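Urkden Support Portal
Ticket: Second handheld gripper pair, quote and budget questions
Product: Stalel handheld gripper set
Queue: Sales engineering / Purchasing
Status: Closed
Priority: Normal

Opened by: Rawat lab account

We run one pair of Stalel handheld grippers now and want to add a second pair before the end of our budget period. Three problems came up while I was putting the purchase request together, and I would like them sorted out before I send it in.

1. The quote we got in April lists the set at 3,397. The web store shows 3,199 for what looks like the same part. I need to know which price is good and what the difference covers.

2. The quote does not say whether spare finger pads are included. Our pads are a wear item and the first order ran through the spares faster than we planned.

3. The store lists a calibration kit at 505 as a "recommended" add-on. I need to know if it is required for a second pair when we already own one kit.

Our setup is one table, one operator, two grippers, one in each hand. The tasks are household objects on a tabletop: moving, lifting, opening, placing. If the second pair is approved it will be used at a second table in the same room, by a second operator, at the same time as the first.

Currency on everything is US dollars. We are not tax exempt at this site.

Update from Rawat lab account, 10:40 a.m.

Support asked by phone for our current hardware version and a picture of the station, so the quote can be matched to the right marker mounts and finger type. The version on the underside label reads as second revision on both units. Photo attached.
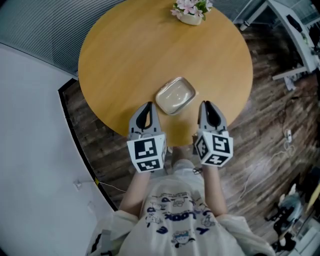
Reply from Urkden support

Thanks, that is enough to match the parts. You have the curved finger type, and the add-on pair would ship with the same fingers and the same cube mounts, so your operators can swap between stations without any change in handling.

On the price. The 3,397 quote and the 3,199 store listing are not the same bundle. The store listing is the two grippers, two marker cubes and the printed setup sheet. The quote has all of that plus a carry case, one set of replacement finger pads and a second year of warranty. The quote was built from the bundle your lab bought the first time, which is why it came out higher. If you do not need the case you can take the store bundle and add pads separately.

On the marker cubes. Please read this before you order. Each pair ships with a default marker ID set. If you run two pairs in the same room and both can be seen by the same camera, the tracking software will mix them up. You need to ask for the alternate ID set on the second pair. It costs nothing if it is noted on the order. If it is not noted, we ship the default, and replacement cubes are a paid part after that.

On the calibration kit. One kit per site is fine. The 505 item is only needed if the two stations are in different buildings or if you want both calibrated at the same time.

Update from Rawat lab account, 1:15 p.m.

That clears up item 1 and item 3. Calibration kit is off the request.

The marker ID point was not in the quote or the store page, and we would have missed it. Please put it on the quote as its own line, even at zero cost. Our purchasing office works only from the quote and drops anything that was said in email.

More questions on the same order:

Does the second year of warranty cover the finger linkage? One of ours developed some play after heavy use and I do not know if that counts as wear.

Is there a price break if we buy two more pairs at once? We have a request in for a third station in the next budget period. I would rather ask now than find out later that we could have combined them.

What is the current lead time? The money has to be spent, with goods received, inside the budget period. A purchase order alone does not count for us.

Reply from Urkden support

Warranty: the linkage is covered in both years. The pads and the screws that hold them are wear items and are not covered. If the play in your unit can be felt at the fingertips with the trigger locked, open a separate ticket and we will send you the check procedure. It may be a loose pivot, and you can tighten that yourself with the key that came in the box.

Price break: there is no discount at two pairs. The first break is at five.

Lead time: 20 working days from the purchase order for either bundle. The alternate ID cubes are made in the same batch and do not add time. Shipping is on top of that and depends on the carrier you pick.

Update from Rawat lab account

Twenty working days is tight but it fits if the purchase order goes out this week.

I went back through our own records to decide between the bundles. Notes below, partly for the ticket and partly so I can paste them into the request.

Carry case: we have one from the first order. It has been on a shelf since it arrived. The grippers stay at the station. No need for another.

Replacement pads: needed. We change pads when the surface gets shiny and things start to slip, and smooth items show it first. Glass is the worst. We lost two sessions to slipping before we worked out that the pads were the cause, so pads are staying in the budget as a separate line.

Second year of warranty: worth having if it can be bought alone. We are asking for the price.

Other costs for the second station that are not Urkden parts: table, power strip, floor cable covers, and a desk for the computer. We already have the table. The cable covers were left out of the first station's budget and I want them in this one, for both stations. The facilities office pays for outlets but not for anything that plugs into them.

Operator time: this is the largest cost and it does not go through this request, but whoever reviews it will ask. A second pair only makes sense if there is a second person to use it for at least half of each day. We have that covered through the end of the period.

We also had a quote from Flelto for a powered arm with a gripper in the same budget line. I am not asking Urkden to comment on another seller's product. I mention it because the reviewer will ask why we are buying more handheld units and no arm. Our answer is that the arm needs its own mounting, a safety review and a service plan, and none of those can be done in this period. We will take the arm up again with the next budget.

Reply from Urkden support

The second year of warranty can be bought alone, but only at the time of the original order or within the first 30 days after delivery. It is priced per pair. I have added it to the revised quote as an optional line so your purchasing office can take it or strike it.

Revised quote is attached to the portal under your account. Lines are:

Stalel handheld gripper pair, curved fingers, 3,199
Alternate marker ID set, no charge
Replacement finger pads, one set
Second year warranty, one pair, optional
Shipping, to be added when carrier is chosen

The old quote has been withdrawn so the two do not get mixed up.

One setup note for when it arrives. Before the first session, enter the alternate IDs in the station file on the second computer. The file ships with the defaults and will load without an error, and the grippers will just not show up in tracking. We get a lot of tickets on this. Check it before you check the camera or the lighting.

Update from Rawat lab account, 9:05 a.m.

Revised quote received. Two corrections:

The ship-to address is the old building. The billing address is right.

The pads line says one set. We need two, one for each station. Please change the quantity.

Everything else matches. Purchasing has confirmed that the zero cost line will carry over to the purchase order with its description.

Reply from Urkden support

Both corrected. The new version is on the portal and replaces the one from yesterday. Please check that the purchase order shows the same quote number with the letter C at the end.

Update from Rawat lab account

Purchase order sent against version C, with the warranty line kept. The loose linkage will go in a separate ticket as you asked. OK to close this one.

Ticket closed by Urkden support
Resolution: Quote revised, order received
Related: Finger linkage play, second revision (open)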